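Plomham shops asked to pay for "free" makeover

October 8, 2022

Shop owners on Plomham's main street have been told their free redecoration will cost them $400 each, three months after the town signed up for the scheme with a good deal of fanfare.

The plan, run by the decorating firm Turkex, promised new wallpaper and counters for 34 small businesses. In July the town said owners would pay nothing. A letter sent out this week calls the $400 a "finishing share" and gives them until the end of the month to agree.

Turkex says bright, patterned walls bring in more customers, and that sales could rise by 50 percent. It has not said where that number comes from. Asked for the study, the firm sent a brochure. The range on offer leans toward big flowers and leaves on dark backgrounds, paired with pale stone surfaces.

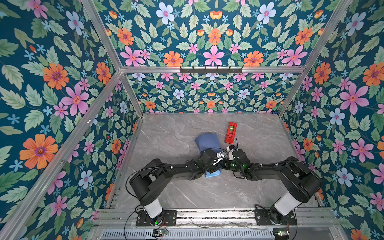
Few takers so far

Only 5 businesses have signed. The Dizon bakery is one of them, and its work has yet to start. Drolodon, the hardware store next door, has turned the offer down and says its customers come in for screws.

The town says the scheme is still on track. It would not say what happens to the money already paid to Turkex if the other owners stay out.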